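### 4.2 Test setup

We reviewed the Skundance arm kit in the simulator that Van Beek ships with it. The task was chess piece handling on a wooden table in a kitchen.

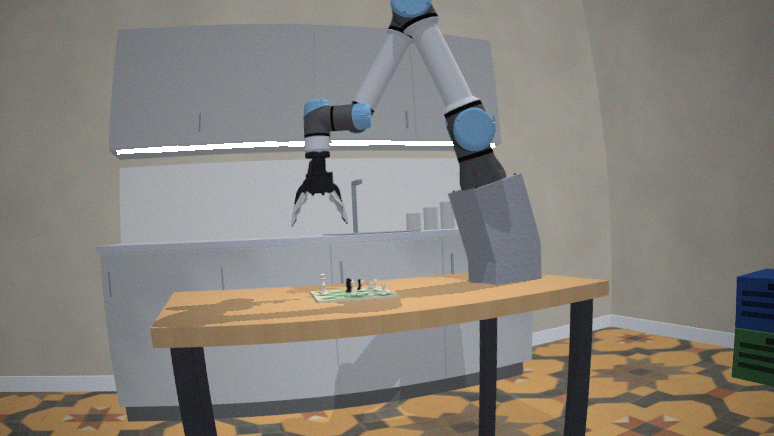 Each trial had a limit of 300 seconds. Kwok ran 192 trials with the stock settings and 100 with the Clerkport planner add-on.
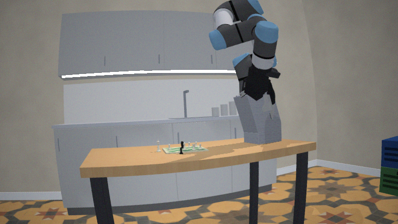 Planner settings were left at their defaults. The kit also offers a circular wide-angle view looking along the gripper fingers.

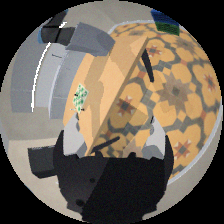

Setup took some 405 lines of configuration, most of it for the camera views.

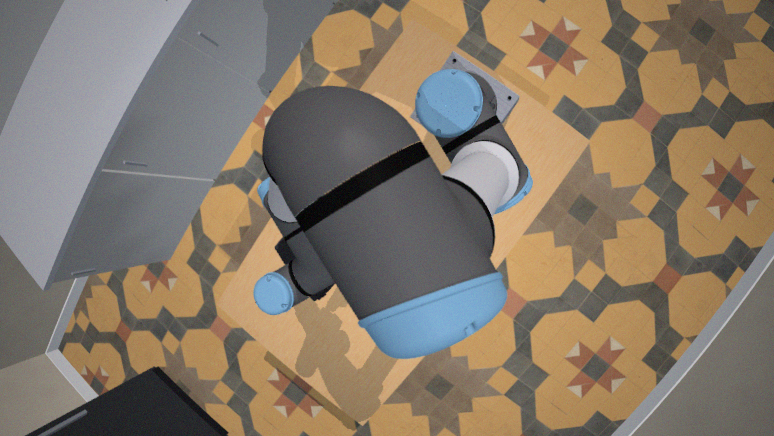 **Figure 3.** Arm and tabletop in simulation, high view.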